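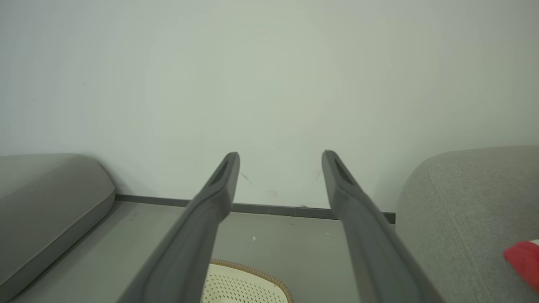 What paint goes on old lime plaster that was never sealed?
Limewash or a plain mineral paint, thinned for the first coat.

Last updated: 30 April 2026

Cyrill Kälin wrote:
> House in Tivville is from 1889, back bedroom walls are original. Put Serrano
> eggshell on one and it peeled in sheets by April. Do I strip it all or
> just patch? And is Jadach primer any good under it?

Strip it. All of it, sorry. Patching over eggshell just moves the peel over a foot. Wide scraper, warm water, patience. Took me 8 evenings for one room in Prurnham, and that was a samll room.

Skip the primer – plaster that old wants to breathe. 3 thin coats, let each one dry overnight, mist the wall first. Looks awful and see-through till the last one, dont panic.

Hairline cracks: lime filler only, no spackle. Have half a bag left if you want it, you pay the postage.

More later, running out the door

3 comments · 50 shares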